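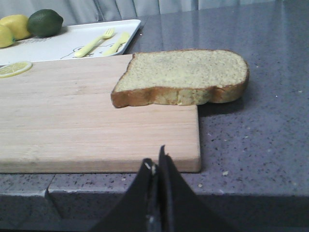
February, bench 2, started 9:40

Second Lurkero handset in for the battery complaint. Same symptom as the first one: drops from 49 percent to off with no warning, then boots again on the charger and shows 49 as if nothing happened. Owner says it started after the last system update. Gemechu thinks it's the fuel gauge and not the cell. I'm leaning that way too but want numbers before we order anything.

Back cover off with the heat mat at 80 C, seven minutes. The adhesive on this one is a lot stiffer than on the older Lurkero. Had to go around twice with the thin pick. Small nick in the gasket near the volume keys, so it gets a new gasket before it goes back. Write that on the ticket.

Cell looks fine. No swelling, no smell, tabs clean. Pulled the connector and measured open circuit, 3.81 V, which fits the percentage on the screen. Put a load on it from the Bautista tester and it held up without sagging much. So the cell is probably not the problem, or not all of it.

Board side: reseated the battery flex and the phone ran for over an hour on video with the screen at full. Then it went off at 31 percent while I was opening the camera. Repeated it with the camera three more times and got a shutdown on two of them. Flash on makes it worse. That points to a peak current thing. The first handset did the same but I wasn't checking the camera then, so no good comparison – should go back and run it if it hasn't been collected.

11:15

Swapped in the known good cell from the parts drawer (the one with the green tape). Shutdown again at the camera, first try. OK, cell ruled out.

Checked the flex under the scope. One of the sense pins has a dull look compared with the others. Cleaned it with alcohol and a fiberglass pen, reseated, ran the camera test again. No shutdown in ten tries, flash on, starting from 40 percent. Don't want to call it fixed yet. The first handset also behaved for a day after it was opened and then came back.

Gemechu asked if we could do the log dump before and after. Before is gone now, I'd already cleaned the pin. After is saved in the ticket folder under Lurkero_2. The gauge reports 7 resets since the last full charge, no idea over what period. The Ostness software reads the counter but won't show timestamps unless you have the paid key. Ours ran out. Ask Dasimano for a price, they resell it and they were cheaper on the last renewal.

14:05

Left it running on the loop script over lunch. Still on. 22 percent, back a bit warm near the camera but nothing strange.

Charging: went from 22 up to 80 with no jumps in the reading. Slowed down after that as expected. Will let it fill, then drain it all the way overnight with the script so the gauge can relearn.

To do:

- new gasket, check if the Dasimano ones have the wider lip
- run the camera test on the first Lurkero before pickup
- order flex cables, 2 to start with
- put the green tape cell back on charge, it's low
- clean the tips on the Bautista leads, contact was bad on the red one all morning

Gemechu wants to replace the flex on both phones regardless. Fine by me if the part is cheap, but it means taking the lower shield off and the clips on that shield don't like being opened more than once. See how it looks after the drain.

16:50 – at 100, drain script started, phone on the shelf over bench 2. Do not unplug the USB hub.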